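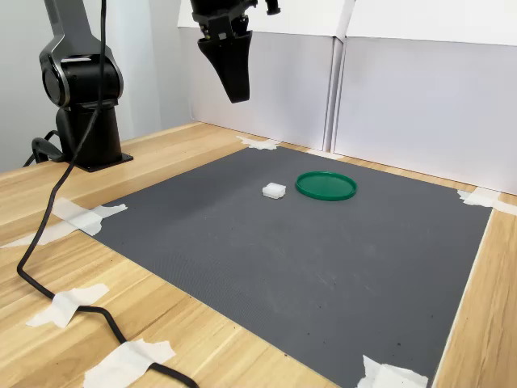 Travaux pratiques 4 : comparaison de deux jeux de doigts pour pince parallèle

Responsable de la séance : Qusai Khalaf

1. Objet

On compare deux jeux de doigts, Bevenard (profil effilé) et Rureo (profil droit), sur un même bras et avec le même contrôleur Zirkuvix. Le critère principal est le taux de saisie réussie ; le critère secondaire est l'écart de position de l'objet après dépose.

2. Poste de travail

Le bras est fixé au plateau par son embase. Les objets sont posés exclusivement sur le tapis gris, dont la position ne doit pas changer entre deux séries. Si un ruban se décolle, interrompre la série, replacer le tapis et refaire l'étalonnage main-œil. Les câbles restent plaqués au plateau.

Le contrôleur enregistre l'ouverture des doigts et le courant moteur à 30 Hz.

3. Objets

Deux classes sont retenues :
- rigides : couvercle rond, bloc translucide ;
- déformables : chiffon.

Le couvercle, plat, oblige à descendre près du tapis. Le chiffon est froissé à nouveau avant chaque essai.

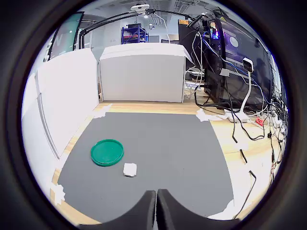 Fig. 2. Couvercle vert et chiffon blanc sur le tapis, doigts de la pince au premier plan.

4. Procédure

a) Placer les objets, doigts dégagés.
b) Lancer l'acquisition, puis la trajectoire d'approche.
c) Fermer la pince jusqu'au seuil de courant.
d) Lever, maintenir, déposer.
e) Noter le résultat : 1 (saisie), 0 (échec), G (glissement pendant le levage).

5. Données de référence

Le fichier Tarawneh contient 343 essais, dont 282 saisies réussies, soit un taux de 0,822. Les essais notés G y sont comptés comme échecs ; conserver cette convention.

6. Compte rendu

Donner le taux par classe d'objet et par jeu de doigts, avec intervalle de confiance à 95 % (méthode de Wilson). Joindre une courbe de courant pour un essai noté G. La discussion portera sur le choix du seuil de fermeture pour le chiffon.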